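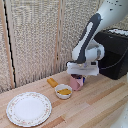 Pink cup, light wooden tabletop. January.

Notices index, Gimcombe – notebook, January, started 4.15 pm

Picking up from the last entry, where I said the Flesbridge death notices would be "mostly a matter of typing". I would like that struck from the record, but Usman has initialled it.

Where we are: 2,000 notices scanned from the Flesbridge paper, 424 of them checked by a human being against the page. The rest have been read by the software and by no one else. The software thinks a great many people in Flesbridge died "peacefully at horne". It also has a Horne family, quite a large one, who died peacefully at home, and a simple find-and-replace did to them what you would expect. Reversed that at lunch. If you have a copy of the sheet from this morning, bin it.

Main problem today was names of married women. The older notices give the husband's name and stop there: beloved wife of the above, relict of the late so-and-so, mother of a list of sons. I had been leaving the forename field blank. Usman's view is that a blank looks as if we lost it, and the paper should take the blame for what the paper left out. So from now on: "not given" where the notice doesn't give it, blank only where we haven't looked yet, and "illegible" where the fold in the page has eaten it. Going back over the checked ones to fix this took the whole morning.
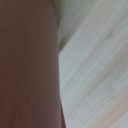
Naveed Kakakhel
Transcription and indexing, Gimcombe

Second problem, the Wijesinghe notices. There are 3 that seem to be for the same man. One gives his age as 81, one as 82, and the last calls him "in his 80th year", which would make him 79. The family may have placed one and the firm he worked for another, and the last might have been rung in over a bad line. I spent a while trying to decide who was right before remembering that it isn't our job. We index what was printed. All three go in, linked, with a note that the ages differ. Somebody's great-niece can fight it out.

A rule I had to relearn: "in his 80th year" is 79, not 80. I have written this on the inside cover of the notebook and will no doubt get it wrong again by February.

Third thing, places. Vulesside turns up spelled five ways, one of which I'm fairly sure is an insult. Keep the printed spelling in the transcript and put the modern one in the place field. The index should search on both. Tested it on a batch of 10 and it found nine. The missing one had "late of Vulesside" typed into the occupation column, so that's me, not the search.

Notes on wording, for whoever takes the next batch:

"Suddenly" goes in the manner field exactly as printed. Do not tidy it up, do not guess at the cause.

"No flowers by request" is worth keeping. I had been skipping it. Usman says readers ask about funeral customs nearly as often as they ask about people.

"Fell asleep" is a death. I mention it only because the software filed it under Other.

Verses: transcribe the first line only, then "verse follows". Some of these go on. The same four lines about a vacant chair have come up so often that I can now type them without looking, a skill I did not set out to acquire.

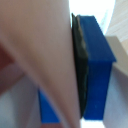
Gripper finger, close to.

Usman's comments, copied in from the margin so they don't get lost: he wants the date of the paper and the date of death kept in separate columns (agreed, they were separate until I merged them), and he disagrees about pet names. I had "Known as Dolly" in the notes. He'd like it in the name field in brackets, so that a search for Dolly brings her up. He's right. She was Dolly to everyone who would ever go looking for her.

Still to do:
Redo the forename field on the later checked notices.
Ask for a better scan of the page with the tea-coloured stain across the D's.
Find out whether "interred privately" and "private interment" need to be one term or two. I say one. Usman has gone quiet, so I expect two.

Stopped at 5.40 pm. Next batch starts at the top of the E's.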